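Peel and stick, and other things I was told would be easy

We moved to Planham in December, which I don't recommend, and the apartment came with beige walls and a lease that says we can't paint. So I did what everyone does now and spent a whole evening watching people transform their rentals in a weekend with adhesive wallpaper. By the end of it I was being shown nothing else. I have since bought some, put it up, taken some of it down again, and developed opinions.

The first opinion is that "removable" is a very stretchy word. The roll I bought for the hallway, from a brand called Carau, says removable on the front, the back and the little card inside. What the card also says, in smaller type, is that the wall should be smooth, primed, fully cured and finished in satin paint. I rent. I have no idea what my walls are finished in. I rang the letting office to ask and they thought I was reporting a leak.

I peeled off a test strip after a month. It came away fine for the first foot and then brought a flake of beige with it as big as a playing card. The reviews for this same product are full of people who say it comes off like a sticker, and if you read them closely, most of them had put it up that morning.

The cost

I keep seeing this called a budget fix. My hallway is short and it took 2 rolls, plus a third because the pattern repeat is long and you throw away a lot of paper getting the flowers to meet. With the smoothing tool and a decent knife I had spent 200 dollars. A can of paint would have been a fraction of that, lease aside, and so would a large picture.

Then there is the idea that you'll take it with you when you go. I have read this on at least three decorating sites and I'd like to meet the person who has done it. Where do they keep it? What do they put behind it? Used adhesive paper sticks to itself with a strength it never once showed on my wall.

Fake brick, fake tile, fake everything

The pattern I was most suspicious of is brick, and I've come around a little, though only a little. Red brick looks like a pizza place. White brick looks like a phone store. The cooler colors do better, maybe because you aren't being asked to believe in them. A dusty blue with thin white lines reads as a pattern first and a wall second, and I can live with that.

Where it falls down is quantity. One wall is a choice. Once you run it onto the walls on either side, your eye starts checking whether the rows agree, and if there's anything floral in the room as well you have two prints arguing. I know people love a mix. I think a mix looks best with nobody living in it. 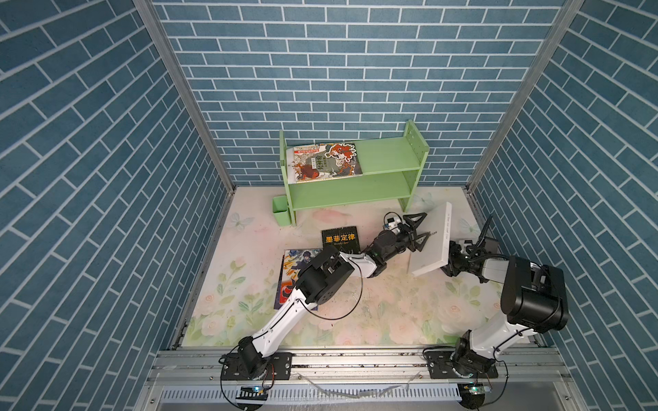 What I'd do instead

Start with a closet. I mean it – do the inside back wall of a closet, live with it, and see how you feel when the seams begin to show. Mine started opening up next to the radiator first, then by the front door.

Skip the expensive smoothing kit. The Chukwu one I bought is a piece of plastic with felt on one edge, and a folded dish towel did the same job when I lost it under the couch.

Order a sample and leave it taped up through a full day. My hallway paper was sage green on the screen, gray at breakfast and something close to hospital by dinner time.

As for the bedroom, we've left it beige. I hung a quilt over the worst part and moved the lamp. There's still half a roll in the cupboard and I'm told it makes good drawer liner, which I'll believe when I've tried to open the drawer.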